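Thursday night

Went to the Plimlow water meeting after all. I'd said I wouldn't. Lihua rang at five and said if I was going to complain about it for another month I could at least come and sit on a hard chair with the rest of them.

The hall was half full. A man from Workneh, the consultants, had slides. According to him the average household in Plimlow will save $482 a year once the new meters are in. I wrote the number down because I wanted to see if it would come up again, and it did, four slides later, only by then it was "up to" $482. I don't think I even pay that much for water in a dry year. Ramesh Sengar asked how they'd got it and was told it came from modelling. He asked what went into the modelling. He was told there'd be time at the end.

There wasn't much time at the end.

What bothers me is the trial. They ran it in Drendport, on 67 houses, over one winter. Who waters a garden in winter? Of course the bills went down. I said this to Nathalie Hermans over the urn and she thought I was being a bit hard on them, the leak alerts sound useful, her mother had a pipe go under the slab and never knew. Fair enough. I'd take a leak alert. I just don't see why it has to come bundled with a new tariff whose colour-coded chart I couldn't follow, and I did the books at the nursery for 11 years.

They say about 4,000 homes by the end of next year. I'll believe that when I see a van in our street.

Walked home with Ramesh. Cold, no wind. He reckons it's already signed and the meeting was for show. I usually think that too but it annoyed me to hear someone else say it so cheerfully.

Too wound up for bed so I looked up how to fold a jumper properly, as Lihua swears hers take up half the drawer now. I'm not convinced a drawer gets any bigger. Dark top laid out flat with the top part turned back over itself.

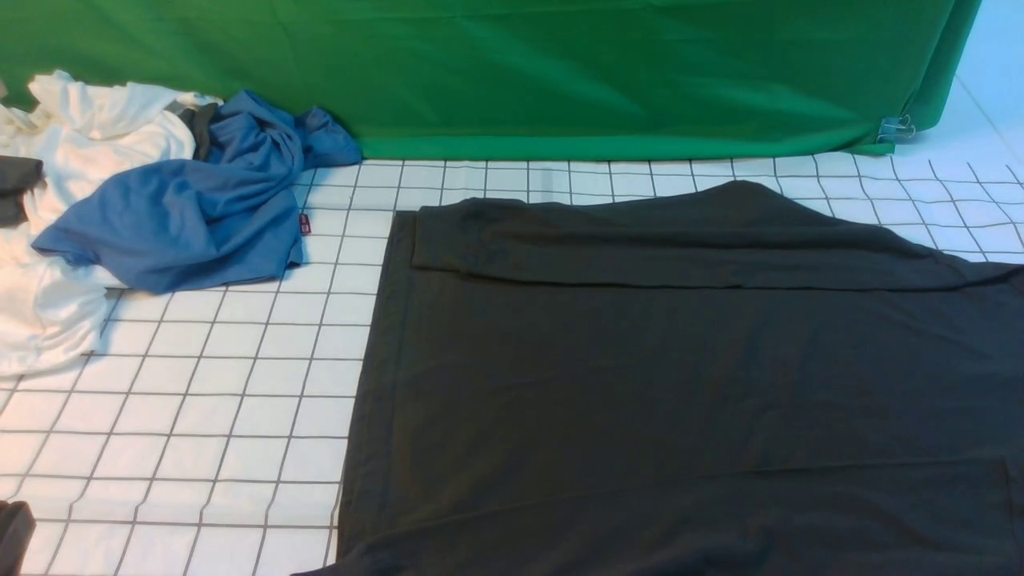

Friday, to do

Read the old meter before breakfast and write it on the calendar. Again the same day next week.

Find last winter's bills. Try the blue folder, then the one under the phone books.

Ring the council and ask for the Drendport report, the whole thing, none of this summary business.

Give Lihua her torch back.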